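Search this site
Enter keywords
Go

Category: Careers – Clinic and Allied Health

Physical Therapist Assistant, Bastside clinic

Stomeo Physical Therapy is hiring a physical therapist assistant for our Bastside clinic. The job is full time, four days a week, and starts in January. Most of our patients come to us with shoulder, knee or lower back problems, and many are recovering from surgery.

You will work under two physical therapists and report to Karthikeyan Thevar, the clinic lead. A normal day is 10 patients, with time set aside for notes. You will guide people through their exercise plans, check their range of motion, and tell the therapist when a plan needs to change. There is some front desk cover at lunch – usually one day a week.

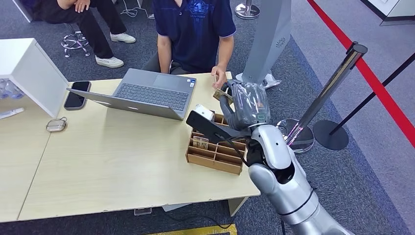 What we ask for

A current state license as a physical therapist assistant
CPR certification
Ability to help patients on and off treatment tables
Clear written notes, finished the same day
Experience with older adults is useful but not required. New graduates may apply and will be paired with a senior assistant for the first 6 weeks.

Pay and benefits

Pay is hourly and depends on experience. We offer health and dental coverage, paid time off, and an allowance for continuing education. Parking is free for staff in the Abera Street lot.

How to apply

Send a resume and the names of 2 references to the Bastside front desk, Suite 319, or hand them in during clinic hours. Please write "PTA opening" on the envelope. Interviews are in person and last an hour – you will also meet the rest of the team.

Contact us | © Stomeo Physical Therapy | Back to top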